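Search this notebook
Go

Sunday, December 22, 2019
Posted by Hjalti Hedegaard

Quiet day in the workshop, radio on, heater on, and I finally got to the pile of office towers that has been sitting under the long bench since October. I promised Broltura they'd get working machines back in January and I've been walking around that pile for weeks pretending it was furniture. So today was the day!

Started with the two easy ones. Murnex 1 had a dead coin cell and nothing else wrong with it, bless it. New cell, set the clock, let it sit through a couple of cold starts and it kept its time. Murnex 2 was the one that kept shutting itself off, and the heatsink was so felted up with dust you could have peeled it off like a dryer lint screen (I did, more or less). Took it out to the back step with the blower, came back in looking like a chimney sweep. It ran all through lunch after that without a hiccup. Both of those are labeled and on the shelf by the door.

Then the Dell. The slip that came with it just says "beeps, no picture" in somebody's ballpoint, so I started with the memory like you do. Pulled it, cleaned the contacts with alcohol, tried one stick, tried the other, swapped slots. Same beeps every time. Tried it with a stick I know is good from the Kadlow box and got the same again. At that point I got stubborn and decided to have the processor out and look at the socket properly, because I had a board last year that did this exact thing and it was one bent contact in a corner. Cooler off first, and that paste was like old chewing gum. I warmed it up with the hair dryer and twisted very gently until it let go. 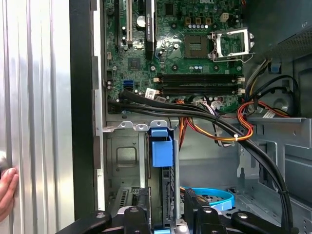 The Dell with the socket open and both memory slots empty. Blue SATA port over on the left side of the board.

I went over the socket with the loupe and the angle lamp for a good long while. Couldn't find anything bent. There was a speck of something near one edge that I thought was a contact out of line, but it moved when I puffed air at it, so lint. I've learned not to go poking in there with tweezers when I'm excited about a theory, so I left it alone and wrote it down as clean. If anybody else wants to look, please use the loupe with the light in it and not the big magnifier, the big one makes everything look bent.

The cabling in these is always a bit of a wrestling match. The black bundle goes straight across the middle of the case and then down the right, with the orange, yellow and red supply wires keeping it company, and there's one little white zip tie holding the colored ones together. I want to keep that tie if I can. The last time I snipped one "just for a minute" I spent half an hour getting the side panel back on.

Next thing on my list is the power supply. I put the tester on it and the 12 volt line read fine, but the tester hardly loads it at all, so I don't trust that much. I'd like to try the spare supply from the Kadlow box before I blame the board. The spare is a different shape and will have to lie on the bench next to the case with the wires stretched over, so that's a job for when the bench is clear and I'm not tired. If it still beeps after that, I'm calling it a bad board and it goes for parts.

Things used up today: one coin cell, most of the last tube of paste (there's maybe enough for one more cooler), 4 alcohol wipes. Paste needs to go on the order. I also want more of the small parts trays with lids. I've been putting screws in a jam jar lid again and I know how that ends.

Asset stickers, while I remember. Murnex 1 is 1,113 and Murnex 2 is 1,278, both written in the inventory book with today's work next to them. The Dell isn't in the book at all. I've gone back three pages looking and can't find it, so either it came in with a different batch or I never wrote it in, and I have a bad feeling it's the second one. Will ask at Broltura when they're back.

Mohammed workshop still has our long Phillips driver, by the way. I had to do the cooler screws with the stubby one and my knuckles are not happy. Could whoever goes over there next bring it home?

Processor is in the plastic clamshell, top drawer, with a sticky note on it. Memory sticks are in the antistatic bag in the same drawer. Please don't put the cooler back on before the socket is closed up!

Swept under the long bench while it was bare. Found the missing 3 mm hex key.

2 comments
Share 1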